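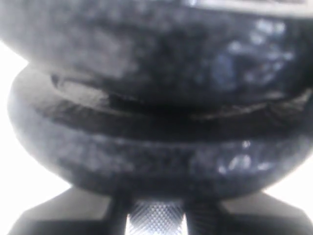

Kundwood Community Kitchen – Part-time Weekday Cook

Location: Kundwood, ground floor of the Zititz building
Hours: 20 per week, mornings
Contract: permanent, with a trial period of 2 months
Start: September

Kundwood Community Kitchen makes lunch for older residents and for families who use the day center. We send out 800 meals a month, most of them by van and the rest served in our own dining room, which seats 50. We are looking for a cook to join a team of five.

The work

You will cook the main dish and one side each morning, working from a menu planned two weeks ahead. Service is at noon and the van has to be loaded by 11:15. You will check deliveries, keep the temperature log, label leftovers and clean down your station before you go. Twice a month you will help write the next menu.

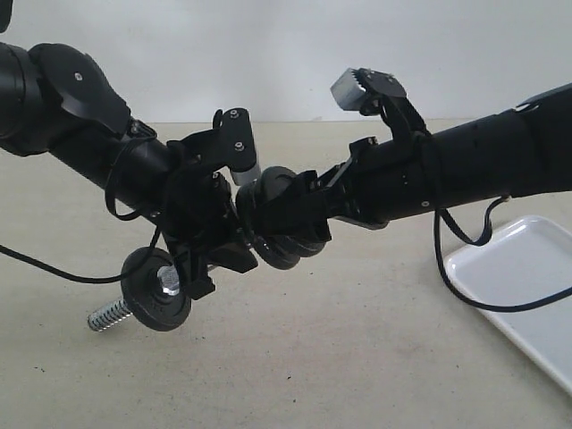 Most of our dry goods come from Flovetti and most of our fruit from Machala, so the menu follows what they have. Expect a lot of beans, rice, squash and bananas. We keep salt low and cook one meatless main a day. Some of our diners need soft food, and you will prepare those portions separately.

What we need from you

At least two years of paid work in a kitchen that cooks in volume – school, hospital, care home or catering. A current food handler card, or willingness to get one before you start (we pay the fee). You should be able to lift 50 pounds and stand for most of a shift. A driver's license is useful but not required.

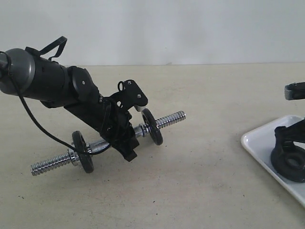 Pay is set by our wage scale and reviewed each spring. You get paid sick leave, a free meal on every shift and a bus pass. The kitchen closes for 2 weeks at the end of December, and those weeks are paid.

How to apply

Send a resume and a short letter to the kitchen office, or drop them off at the front desk before 5 p.m. In the letter, tell us about a dish you have cooked for a large group and what you would change about it. We will ask people on the short list to come in for a paid morning shift. Applications close at the end of July.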